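Zarar resizes its pillow line after a return rate it did not expect

Monday, December 16, 2024

The bedding maker Zarar, based in Esisholm, sold pillow covers in one cut for most of its history. In August it moved to five. The company's head of product development, who asked to be identified by job title only, spent an afternoon going through the reasoning with us.

The starting point was returns. Over one sales period the company logged 352 covers sent back unwashed, and 53 of those carried the same comment on the slip: too tight. "The covers were on spec," the head of product said. "We measured all of them. The spec was wrong for what people were putting inside."

Cover dimensions are conventionally given flat, seam to seam, with the fabric under no tension. Inserts are measured the same way, before filling. Once filled, an insert loses length and width as its faces curve outward, and the amount lost depends on fill weight and on how stiff the shell is. Two inserts with identical labels can differ noticeably in finished size.

"A cover can be smaller than the label on the insert and still fit," the head of product said. "It can also match the label and look empty. Customers read that as a cheap insert. Usually it's geometry."

The five cuts now differ mainly in depth allowance at the corners. The Drekar range, made from a heavier twill, gets the largest allowance because the cloth gives very little across the grain. Mushi, a washed cotton percale, gets the smallest. Zarar tested both by washing finished covers 11 times and measuring after each cycle, with shrinkage recorded separately for warp and weft.

Most of the change came early. "You lose the bulk of it in the first two washes," the head of product said. "After that the curve is nearly flat, and what you're measuring is how well someone smoothed the cover on the table."

Closures were a longer argument. Zippers hold a tight cover shut but concentrate stress at the stop, where the old cut tended to fail. An envelope back spreads the load and costs less to sew, though it gapes if the overlap is short. Zarar now uses the envelope on Mushi and keeps the zipper on Drekar – a split the sewing floor did not welcome, as it means two setups.
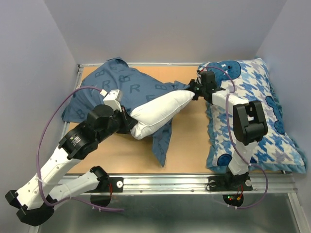
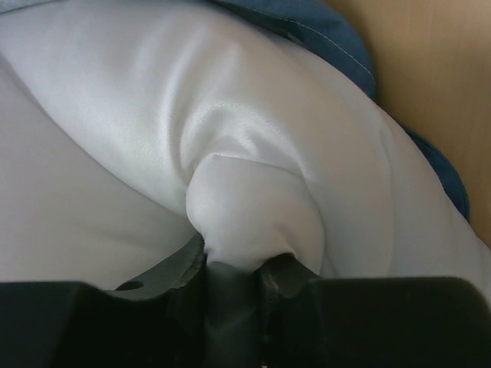
Shell fabric is the next item on the list. The company has used a plain cotton shell for its inserts throughout, and the head of product considers it too grippy against a twill cover. A smooth white shell with a slight sheen, like the one in the close view, moves more easily inside a cover, but it gathers into a knob wherever it is pinched, and a careless hold can leave the filling pushed to one side. "Hold it by the corners and take the corners in first," the head of product said. The printed instructions currently say only to insert the pillow and close the back. A revised card is due with the next production run, along with a size table that lists filled dimensions beside the flat ones.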